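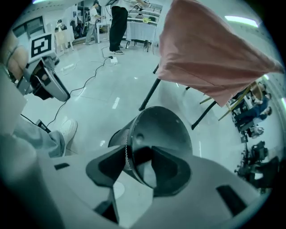 Dust in the back office at Skenville comes down to airflow. The Moser extractor shifts 700 litres a minute on its low setting and pulls most of that across the desks, so whatever is lifted off the floor settles on the first rough surface it meets. Mesh is the worst. A black mesh container with a solid base, open at the sides, holds fluff in every hole and a cloth only pushes it further in. I now use a soft brush, 18 mm wide, working from the base to the rim.

The filter was changed in February - a Pletine, 50 mm deep. Pressure drop is slightly higher than with the old one. I will measure again after three months and post the readings.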